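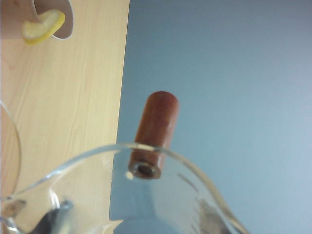
Lingyun Duan doubts that more demos will fix this, and so do I. Her comment on the first thread was that if the operator can't tell where the rim of the jug is from the wrist view, the policy won't learn it from the operator. I've been thinking about that all week.

For anyone new: we're teaching a single arm a handful of kitchen jobs by remote control. The one giving us grief is anything near the glass measuring jug. We have 288 episodes so far and I'm not convinced the last hundred did anything.

— **erestrepo**

---

**vanham_bench**

What does the operator look at while driving? Wrist feed only, or are they standing next to the table?

---

**erestrepo**

Standing next to it, mostly. Which is half of my complaint. A person glances at the jug from the side, knows exactly how high the rim is, and drives accordingly. The policy gets none of that glance.

---

**jlightfoot**

I'd push back a little. 288 is nothing for clear glass. We were at 494 on a much duller task (plastic bowl, one spoon) before it stopped clipping the edge. You're calling it before the data is in.

Also your jug has printed markings on the side. That's something to lock onto, it's not like you picked a plain tumbler.

---

**erestrepo**

Have you looked at those markings up close in the wrist view? They're a blur. I can't read one number. If the rim didn't catch some light I'd have trouble saying where the glass stops.

---

**Yhon S.**

Joanne, did yours get better from the extra episodes or from switching operators halfway? I remember you did both in the same month and then credited the episodes.

---

**jlightfoot**

Fair. Both. I'd still say episodes, but no, I can't prove it.

---

**Yhon S.**

OK then. I've read a lot of "we collected more and it worked" posts and hardly any of them held the operator fixed.

---

**lucero_cc**

Has anyone tried guiding the arm by hand for this? We do it on the Dakix arm. You feel the contact with the rim, so the paths come out slower and cleaner than with the controller. The downside is your own hand ends up in the shot and you have to replay everything to get usable video.

---

**vanham_bench**

Replay on glass scares me. One jug nudged over a bit and you're playing back a path into the side of it.

---

**lucero_cc**

We tape the spots. Broke 2 in October, none after that.

---

**erestrepo**

I'll try 44 by hand against 44 remote, same operator, me watching the wrist feed only for the remote set. If the numbers look the same I'm putting a steel jug on the table and moving on.

---

**jlightfoot**

44 won't tell you anything!! But post it anyway.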